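Leftovers supper is back in January

Well, we did it! The autumn supper swap finished last month and I've only just got all the borrowed serving spoons back to their owners (if yours has a green dot on the handle and you haven't seen it, it's at mine). Over 30 of you came to at least one evening, which for a club that began as me moaning about cooking for one is pretty good going.

For anyone new, the idea is simple. You cook one big thing, you bring it along, and you go home with several small things that somebody else cooked. No theme, no judging, and nobody minds if it's lentils again. I have brought lentils more often than I'd like to admit. 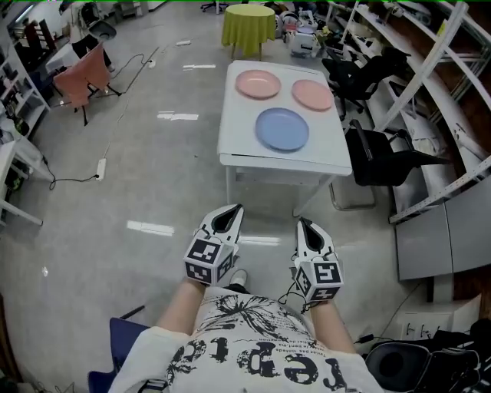 The recipe people keep asking me for is Ilgın Polat's aubergine and rice bake, so I rang her and wrote it down properly. The trick is to salt the aubergines first and leave them while you do the onions, then cook the onions for far longer than you think you should. She puts cinnamon in, only a pinch, and a good handful of chopped dill goes on at the end. I tried it with dried dill and it was fine, but she went rather quiet when I told her!

Iddrisu Kyei has promised his groundnut stew for the first evening back. He makes it hot, then makes a second pot that he calls mild, and I'd say go carefully with both. If you have a nut allergy please tell me beforehand and we'll keep the stew at the far end with its own ladle.

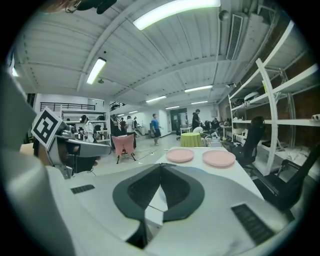 Labels, then, and I'm sorry to go on about them again. Last time I took home a tub of what I thought was apple sauce and it was mashed swede, which did nothing for my porridge. Please write what it is and what's in it, on the side and not the lid, because lids wander. It needn't be fancy. Something in plain black and white, like the blocky square marker by the hand in the photo, can be spotted from across a kitchen, whereas my pale pink felt tip can't be read by anyone, me included.

We'll start at half past six as usual and there are 19 places. Drop me a line if you'd like one, and bring your own tubs!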